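Progress Report to the Montes Fund
Student Device Lending Program, Kidovness Public Library District
Submitted Friday, March 2, 2018

1. Purpose of this report

This report covers the first half of the grant period for the Student Device Lending Program. It describes spending to date, the condition of the equipment, and the changes we ask the Fund to approve before the second half begins. A final report will follow in June.
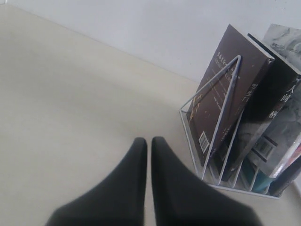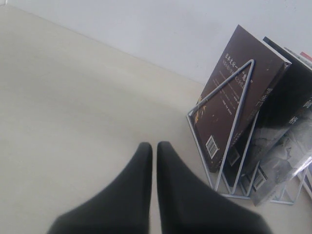
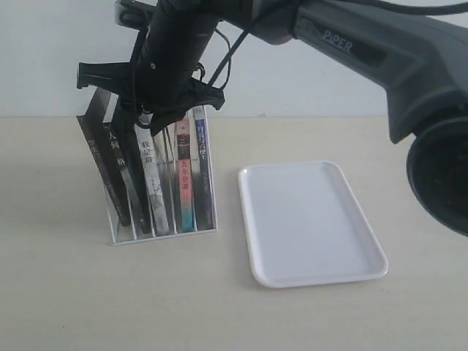 2. Summary of activity

The grant provides laptops and tablets on semester-long loan to middle and high school students who do not have a suitable computer at home. The program operates from 3 branches. All 400 devices named in the award have been purchased, tagged and entered in the library catalog. Lending opened at the main branch first, with the other two following once their charging cabinets had been installed.

Demand for laptops has been stronger than we planned for. Students in the upper grades ask for a full keyboard, and several of the district's online course tools do not display properly on a tablet. Tablets have gone mostly to younger students, who use them for reading and for recorded lessons. We currently hold a waiting list for laptops at every branch, while tablets are available on request.

3. Equipment and suppliers

The laptops were bought from Trosto under a 36-month service agreement that covers battery replacement and one accidental screen repair per device. Turnaround on repairs was slow in the fall. Trosto has since agreed to keep 20 spare units on site at the main branch, and a family with a broken laptop now leaves with a working one on the same visit.

The tablets came without cases, contrary to the original quotation. We bought cases separately from the supplies line, and the supplier has issued a credit for part of the cost. The credit will appear in the June accounts.

4. Software and accounts

Devices are managed through Zosalance, which handles updates, content filtering and remote locking. Setup took longer than the work plan allowed. Student accounts had to be matched by hand against school enrollment lists, and the two systems record middle names differently. That work is finished for the current school year – new enrollments are now added weekly.

A locked device can be reopened at any service desk. Staff at all branches have completed the training, and a printed guide is kept at each desk for evening and weekend shifts.

5. Budget

Spending is within the approved total. The hardware line is fully spent. The supplies line is over its midpoint target on account of the cases, and the training line is under, as two sessions were held online at no charge.

6. Changes requested

We ask the Fund to approve the following:

Transfer of the unspent training balance to supplies, to cover replacement chargers. Chargers are lost or damaged far more often than the devices themselves.

Extension of loans through the summer for students enrolled in summer courses. Under the present terms all devices must come back before the school year ends.

Permission to exchange part of the tablet stock for laptops, if Trosto confirms the trade-in terms it has offered verbally. We would not proceed without a written quotation – a copy would be sent to the Fund beforehand.

7. Next steps

The spring inventory check will be carried out branch by branch, during regular opening hours. The family survey will be distributed with the return notices, in English and Spanish, and its results will be attached to the final report together with the full equipment register.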